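Binstead, which makes door sensors and the software that runs them, has agreed to license 200 patents from its smaller rival Drotden, ending a dispute that had kept both companies in court since they stopped sharing a supplier.

Under the deal, Binstead will pay a one-time fee and a royalty on each unit it ships. Neither side has given the amount. Drotden drops its claim that Binstead copied the way its sensors save battery power overnight, and Binstead drops a countersuit over two engineers who changed employers.

The case had grown well past its original subject. Lawyers exchanged 3,000 pages of emails and test logs, and a hearing set for October would have put much of that on the public record. Both companies sell to the same apartment landlords, and several of those landlords had put off orders until they knew whose product would still be on sale.

Čierny, the chip designer that supplies both, stayed out of the fight. It now expects to fill the delayed orders before the end of the year.
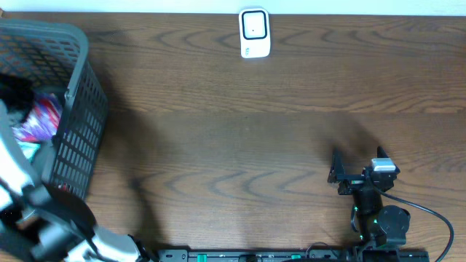 Drotden gains the most in the short run. It has 80 employees, and legal bills had eaten the money it meant to spend on a second product line. Binstead, with a payroll of 1,485, can absorb the royalty but will probably raise the price of its cheapest kit.

One related case is still open. Nutthorpe, a reseller, says it lost contracts while the two were fighting and wants both to pay. A judge will decide next month whether that claim can go ahead.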